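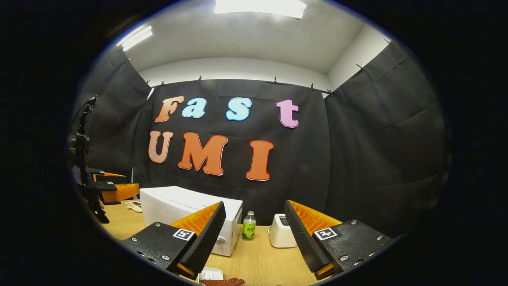
Black curtains, big colorful letters.

Home | About | Archive | Contact

I have been trying to buy curtains since last April. Before that I thought curtains came in two kinds, open and closed.

The bedroom faces a streetlight that the town of Birkden installed with great care, directly at the height of my pillow. So I went to Remen, where a very patient woman asked if I wanted eyelet, pencil pleat or tab top. I said I wanted dark. She gave me a catalog.

My friend Lucie Sutherland told me to measure the window first. I had measured it, 3 times, and got 4 answers if you include the one I wrote on my hand. The first pair I ordered stopped well above the sill, like pants on a boy in a growth spurt. The second pair was long enough to hide a body, and was also listed as "charcoal" and is green.

The rail is its own story. It needed 11 screws and came with nearly that many. Whoever built this house filled the wall above the window with what I can only guess is cake.

I've gone back to the sleep mask for now. The green ones are in the hall closet if anybody with a very tall window wants them. You'd have to come get them, and bring your own rail.

13 March 2019

4 comments | 3 shares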